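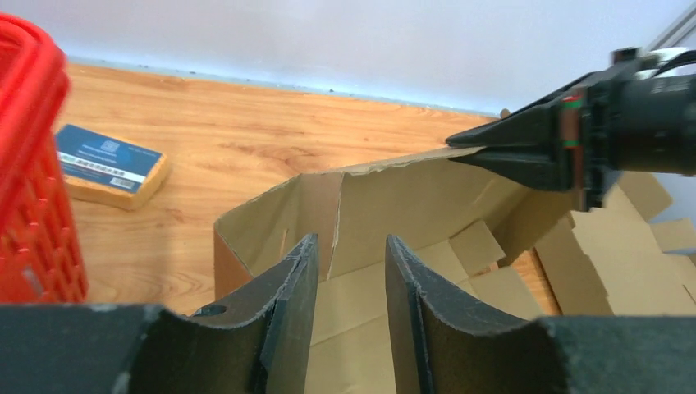 Skerko Reports New Method for Teaching Two-Armed Robots to Handle Cardboard

PLISTTHORPE, October 27, 2024 – Skerko today announced results from a study of how two-armed robots can learn to work with open boxes, loose flaps and torn cardboard. The method, named Anau, was developed at the company's Plistthorpe laboratory together with its research partner, the Fonseca Institute.

Cardboard is one of the most common materials in homes and warehouses and one of the harder ones for a robot to manage. It bends when it is pushed, tears along lines that are difficult to predict and rarely takes the same shape twice. A plan made before the first contact is often out of date a moment later.

Anau addresses this problem by giving each arm its own view from a small camera at the wrist, and by training both arms on a shared estimate of where the material can safely be held. One arm can pinch the top edge of a box wall while the other waits close by, with the open box directly in front of its fingers. The waiting arm moves only when the shared estimate indicates that the held edge is stable.

The research team trained the system on 1729 demonstrations recorded by human operators. Work took place on ordinary indoor floors, with household items left nearby, so that the system would learn to tell the box and its loose pieces apart from objects that were not part of the task.

In 644 test trials, the team compared Anau with an earlier Skerko method that controls each arm separately. The number of trials in which an arm lost its hold on a box wall and could not recover it fell by 59 percent. The largest gains came with boxes that were already damaged – those with ragged edges or flaps pointing in several directions. Gains were smaller with new boxes, which the earlier method already handled well.

The study also identified limits. Anau remains slower than a trained person, and its performance drops when flattened sheets are stacked closely together, as the fingers may take hold of more than one layer. Wet cardboard was not tested. Skerko and the Fonseca Institute will examine the stacking problem in the next phase of the work, which is planned to last 6 months and conclude in May.

A technical report covering the training procedure, the test conditions and all trial results is available from Skerko on request. Academic groups may also apply for access to the demonstration recordings for noncommercial research.

About Skerko

Skerko develops software and training methods for robots that work with soft, folded and irregular materials. The company operates a research laboratory in Plistthorpe.

Media contact: Skerko Press Office, Plistthorpe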